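How to Choose a New Toilet Without Losing a Whole Weekend to It

I put off replacing our upstairs toilet for so long that the family had stopped mentioning it, and when I finally gave in I went about it all wrong. I drove to the Grarno showroom on a Monday with no measurements, fell for a lovely low one, and brought home a toilet that didn't fit. So please, take a tape measure into your bathroom before you look at anything else!

The number you want is called the rough-in. Measure from the finished wall behind the toilet (the wall itself, not the baseboard) to the center of the bolts that hold the bowl to the floor. In most American homes it comes to 12 inches, but older houses can be 10 or 14, and ours, being an odd little place in Milletby, was 10. Write it down on something you won't lose.

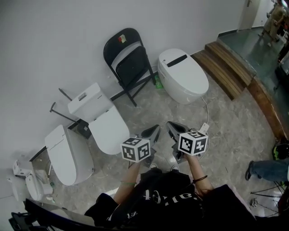
Next, measure the room in front. You want a good 21 inches of clear space between the rim and whatever is opposite, and more if you can get it. Elongated bowls are comfortable, but they stick out a couple of inches farther than round ones, and in a small bathroom that can be enough to catch the door. I cut the shape out of an old moving box and left it on the floor for a few days, which I heartily recommend even if people laugh at you.

Then think about height. Seats on the taller models sit at 17 to 19 inches, much like a kitchen chair, and my knees are very grateful for ours. Small children may need a step, though, so ask everyone who'll be using it. 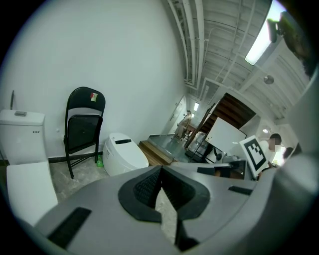

Flushing is where the brochures get carried away. Look for the gallons per flush first, 1.28 being a sensible figure, and ask whether parts are easy to find. We ended up with a Lui from the Skumthorpe outlet, mostly because the man at the counter had spare seals in a drawer right behind him.

Do sit on the floor models, lid down, for longer than feels polite. Lift the seat and let it drop to see how it closes, and feel underneath the rim to judge how hard it'll be to clean.

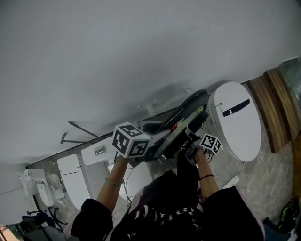
On the showroom floor, with a row of toilets nearby in another picture.

Before you pay, check whether the seat, wax ring and floor bolts are in the box. Ours had the seat and nothing else, so I made a second trip with 4 things on my list and came home with three of them.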